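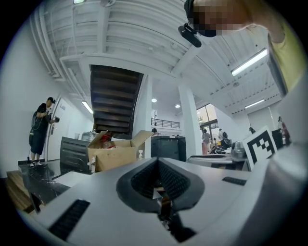 April, 4:40 pm. Picking up the bus stop CSV again, Ruvico feed this time. 633 rows after dedupe, should be 80 more going by the old export. Missing ones are all Trilenero, so either the join key is off or they changed the stop codes on us again. Checked the key first. Trailing spaces, of course. Stripped, re-ran, all back. Plot colors next: old map was unreadable so I went with yellow-green for the active stops, same sort of shade as the shirt leaning in up top, and light gray for closed. Much better on the projector.

Chunked the read at 1000 rows, memory fine. Yupanqui file still has 2 header lines, skip the second one (script dies on it otherwise, with a useless mesage).

Dates: mixed formats in the Disach sheet. Day first in the early part, month first later on. Parsed seperately and stacked. Ugly but works.

To do
- push the cleaning script, notebook is a mess, leave it out
- tooltips on the map, stop name only
- ask whether closed stops keep their old codes
- rename the output folder, "final_new" is no good

Stopping, map tiles timing out.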